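Gripper keeps knocking the bowl instead of going around it - wrist camera or fingers?

Posted in Workshop & Bench Robots by mudgway_tim_bits
7th October

Hi all, long-time reader, first time I've had to ask for help. I look after one small arm on a bench at our makerspace in Mudgway. It has a two-finger gripper, black fingers with wedge tips, and a little camera on the wrist that looks out past them. It's a tidy-up cell, so the job is picking up bowls and putting them in a wire basket. Nothing fancy, and it had been running fine since May.

Last week I took both fingers off to clean them because there was gunk behind the tips. I put them back on, did the screws up by hand, and ran the job. Since then the left finger comes down too close to the bowl. Sometimes it lands right on the rim and the arm stops with a force error. The right finger seems to have all the room in the world. I've rerun the homing routine 3 times and it makes no difference. The controller log says 2,435 cycles since the last service, if that matters. 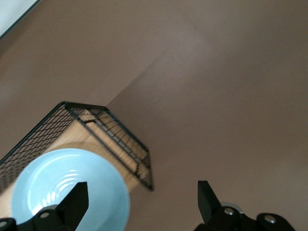
I haven't touched the camera mount, or at least I don't think I have. I did have to push the cable out of the way to reach one of the screws, so I guess I could have leaned on it. The bowl gets found every time, the confidence number is good, and the basket drop-off is still spot on. It's only the pick that's off. Do I need to redo the whole hand-eye calibration (it took me a full evening last time and I hated every minute), or could it be the fingers themselves? Oh, and I'm on the stock Sidetow controller, if anyone knows that one.

sidetow_survivor
Member, 107 posts

Don't recalibrate yet! I did exactly that on mine and ended up baking a crooked finger into the calibration, so then I had two problems.

Your drop-off being good is the big clue for me. If you're dropping at a taught position, all that tells you is that the arm itself knows where it is. The pick uses the camera, plus the tool center point, plus wherever the fingers really are. So your homing is probably fine and you can stop rerunning it.

What I'd do first, with the power off and the air off too if yours is pneumatic:

Back the finger screws off a little, both sides. Don't take them out.

Push each finger square against its seat and hold it there while you snug the screws up. I go back and forth between the screws a bit at a time. If you do one all the way up first, the finger twists and you won't see it until it's closed.

Wipe the seat before you do any of this. A crumb of old grease under there throws the tip out by a surprising amount, and you said yours was gunky - so I'd bet money on it.

Then power up, close the gripper slowly on a strip of paper and give it a tug. The paper should be held evenly right along the tips. If it swivels, one finger is in crooked. After that, open it all the way and measure from the middle of the wrist flange out to each tip. The two numbers should match. If the left one is different from the right, you've found your trouble and the camera is innocent.

One more thing, check that you didn't swap left and right. On some of these they look the same and they aren't quite.

benchrat_draden

Just redo the calibration. Mine takes 10 minutes. Those cameras move if you look at them funny.

mernton_arms
Moderator

I'd go with the long answer above, in that order, but the short one has a point about the camera. You pushed on the cable, and on the small wrist mounts the cable will happily drag the camera around with it.

There's an easy way to test that without doing the full routine. Put a strip of tape on the bench with a cross on it, and have the arm find the cross and point to it from straight above. Then turn the wrist a quarter turn and do it again, and keep going until you're back where you started. If it points to the same wrong spot every time, look at the arm base or your bench. When the wrong spot walks around in a circle as the wrist turns, it's something on the wrist, so the camera mount or the tool center point. Run it slow and keep a hand on the stop button the first time.

Do the fingers before this test, though, or you'll be chasing both at once.

Also, please have a look at your approach height while you're in there. If the fingers open wide before they come down, they sweep over a lot of bench, and with a basket close to the bowl you haven't got much to play with. I set mine to come straight down from well above the rim and only open as far as the bowl needs. It costs a second or so per pick and I've had far fewer force errors.

If it does come down to recalibrating, save the old file under another name first. I didn't, once. And put a dab of paint across each finger screw head and onto the finger when you're done, so next time you can tell at a glance if one has backed out.

mudgway_tim_bits

Thanks all. Found a flake of something hard behind the left finger tonight, so that's cleaned off and the screws are done up again properly. The paper test looks even on both sides now. I haven't run the job yet as the space was closing. Taping down a cross tomorrow and I'll post what it does.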